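4. Primeira utilização da seladora Orneck

Se chegou aqui sem ler a secção 3, volte atrás. Era curta e falava de tomadas.

4.1 Escolher o sítio

1. Pouse a seladora numa bancada plana e firme. A mesa de campismo do seu cunhado não conta como bancada.
2. Deixe espaço livre dos dois lados: o saco entra por um e tem de sair pelo outro, de preferência sem ir parar ao chão.
3. Ligue a ficha diretamente à parede. A Orneck gasta 800 W e não aprecia partilhar uma extensão com a chaleira.

Nota: a máquina aguenta 2,000 sacos por turno, segundo o fabricante. O fabricante não tem de os encher.

4.2 Aquecimento

4. Ligue o interruptor geral e depois o do aquecimento. A ordem inversa não estraga nada, mas deixa-o a olhar para um mostrador apagado.
5. Regule a temperatura de acordo com o saco. Para os sacos Zaki de polietileno fino, comece nos 130 graus; para os Staltow, laminados, suba até 170.
6. Espere. São quase 30 minutos numa manhã de novembro com a porta do armazém aberta, bastante menos no verão. Aproveite para dobrar caixas.

CUIDADO: as barras de selagem não mudam de cor quando estão quentes. Os dedos mudam.

4.3 Os primeiros sacos

7. Passe três sacos vazios antes de gastar produto. Café moído espalhado num tapete rolante é uma experiência que só faz falta uma vez.
8. Puxe a selagem com as duas mãos. Se abrir, suba cinco graus e repita; se o plástico enrugar ou ficar com ar de queijo gratinado, desça cinco.
9. Acerte a velocidade do tapete só depois da temperatura. Quem mexe nos dois botões ao mesmo tempo acaba a telefonar para a assistência, onde Hazem Ragab lhe vai perguntar em qual mexeu primeiro.

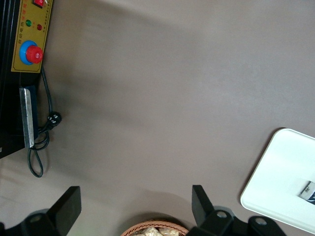
10. Anote os valores que funcionaram e cole o papel na parede, à altura dos olhos. A memória do colega do turno da tarde — excelente para resultados de futebol — não costuma guardar temperaturas.

4.4 Desligar

11. Corte o aquecimento e deixe o tapete andar em vazio até o mostrador descer abaixo dos 100 graus. Parar tudo de uma vez deforma as correias.
12. Desligue o interruptor geral e retire a ficha, puxando pela ficha.
13. Limpe as barras, já frias, com um pano seco. Nada de facas, espátulas ou a chave do carro.

CUIDADO: a paragem de emergência serve para emergências. A hora de almoço não é uma delas, por muito que pareça à terça-feira.

Nota: as correias de substituição pedem-se à Itia com a referência 209. Peça duas, que a segunda parte-se sempre pouco depois da primeira. A montagem está explicada na secção 5.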